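Brimo Community Kitchen Project
Progress report to the Cloutier Fund
Prepared by Tyson Chan, Project Manager
15 December 2020

1. Purpose of the grant

The grant supports weekly home cooking sessions for households in Arorley and the production of a printed recipe collection drawn from those households. This report covers the second half of the funded year.

2. Sessions

All teaching moved online at the start of the period and has remained there. Ingredient boxes are packed at the Bemell site and delivered the day before each session. The project delivered 468 boxes against a target of 300. The increase was met from the original budget after the hire of the teaching kitchen was cancelled and the fund agreed to the transfer of that money to ingredients and delivery.

Sessions have concentrated on pulses, winter vegetables and bread. The lentil and squash stew was requested again by several groups and will be repeated. The pastry session was less successful. Participants' ovens varied a good deal, and the instructions did not allow for this. They have been rewritten with a description of how the pastry should look at each stage in place of fixed timings.

3. Recipe collection

Households were invited to send in a dish learned from a parent, grandparent or other relative, together with a short note on where it came from. The project received 335 recipes by the closing date in October. Many arrived without quantities, and testing has therefore taken longer than planned. Six testers are now working through the soups and preserves; the baking chapter is complete.

Contributors have been asked to approve the edited version of their recipe before it goes to the printer. Where a contributor prefers the original wording, it will be kept and the tested quantities will be printed beside it.

4. Matters for the fund's attention

The cost of delivery remains higher than forecast. The project proposes to offer collection from the Bemell site to households living nearby, and to review the arrangement after one term.

The project also requests a short extension to the publication date of the recipe collection. No further money is sought for this purpose.

5. Next period

Work will begin on a short course for new cooks, covering knife skills, stock and the use of leftovers. A draft outline will be sent to the fund for comment.
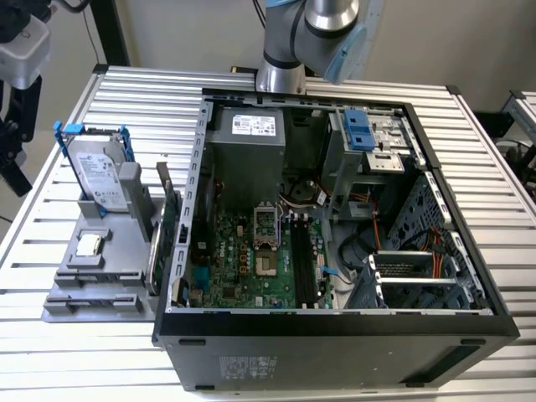 Will contributors see their recipes before the collection is printed?

Each contributor is being asked to approve the edited version, and may choose to keep the original wording with the tested quantities printed beside it.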